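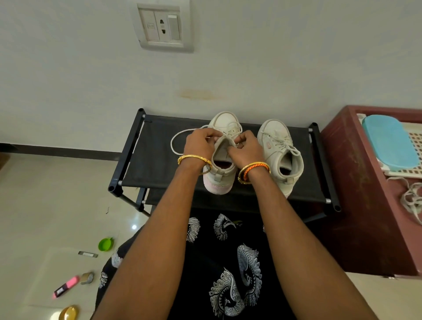
Shoe lacing

Shoe lacing is the passing of a cord, called a shoelace, through the openings of a shoe in order to close it over the foot. The word is also used for the pattern that the lace makes when it is finished. Lacing is found on sneakers, boots, dress shoes, skates and many kinds of work footwear. It is different from shoe tying, which means only the knot or bow at the end, although in daily speech the two words are often mixed.

Parts

The openings are called eyelets. They can be simple holes punched in the upper, or they can have a ring of metal or plastic. The tongue lies under the laces and protects the top of the foot from their pressure. The upper edge of the shoe, where the foot enters, is the collar. At each end of the lace there is a small hard tip, the aglet, which keeps the threads together and makes it easier to find the hole. When an aglet is lost, the end opens like a brush and lacing becomes slow work. It can be repaired with clear tape or a drop of glue — a new lace is usually the better solution.

Lacing off the foot

A shoe may be laced while it is worn, but a complete new lacing is easier when the shoe stands on something. A table, a bench or the top shelf of a shoe rack can serve. Many people place the shoe with the toe pointing away from them, so that left and right are the same as when the shoe is worn. Both ends of the lace are drawn even before the first crossing, and they are compared again after every few rows. One hand commonly holds the finished part while the other brings the next section through.

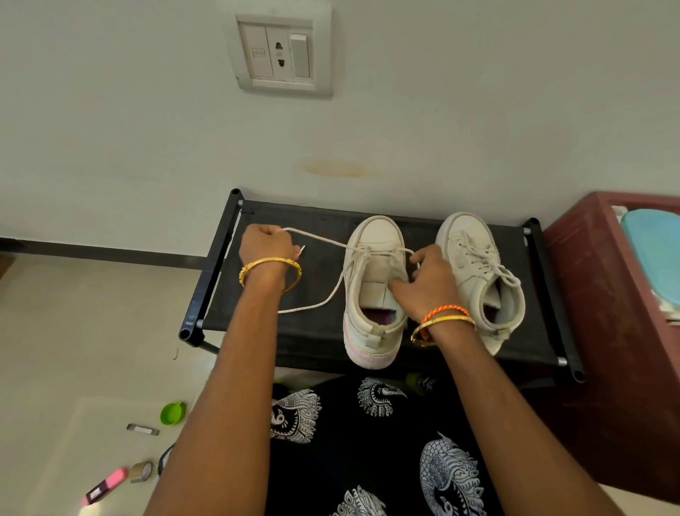

How tight should the laces be before the shoe is put on?

They should be loose enough for the tongue to be pulled forward and the foot to enter without force. The final tightening is done on the foot, beginning from the row nearest to the toe.

Common patterns

Crisscross lacing is the most usual. The lace goes straight across the lowest pair of eyelets, and the ends then cross each other at every row. Straight bar lacing shows parallel lines from outside and hides the diagonal parts below; it is popular on dress shoes. Ladder lacing holds firmly and is seen mostly on tall boots. In over-under lacing, the crossings lie alternately above and below the sides of the shoe, which reduces rubbing.

In the shoe trade of Hovdale, the crisscross was for a long time named "market lacing". The Ketilsson workshop in that town printed a small lacing card in April 1961, with 24 patterns drawn in black line. The first printing was 500 cards, of which 400 were given away with boots. Only 4 of the patterns were marked on the card as suitable for children.

Pairs and storage

The two shoes of a pair are normally laced with the same pattern and with laces of equal length. If one lace breaks, both are often changed together, so that color and thickness stay equal. Laces left untied on stored shoes may hang over the shelf and catch on other things. Some people put the ends inside the collar for this reason.

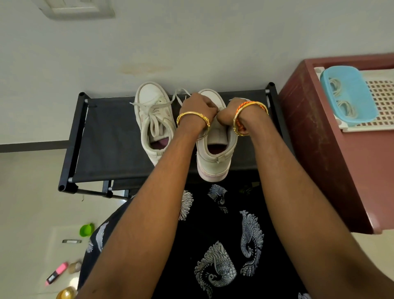
Materials

Cotton laces are soft and keep a knot well, but they become dirty quickly. Polyester laces last longer, and the round ones can slip. Flat laces cover more of the tongue and are common on sneakers. Waxed laces, such as those once sold under the name Zisetell, are stiff and hold their place in the eyelets. Elastic laces allow the shoe to be put on without untying.

See also: Aglet; Eyelet; Shoe rack; Tratwood boot

Categories: Footwear | Shoelaces | Clothing care | Articles last reviewed March 2017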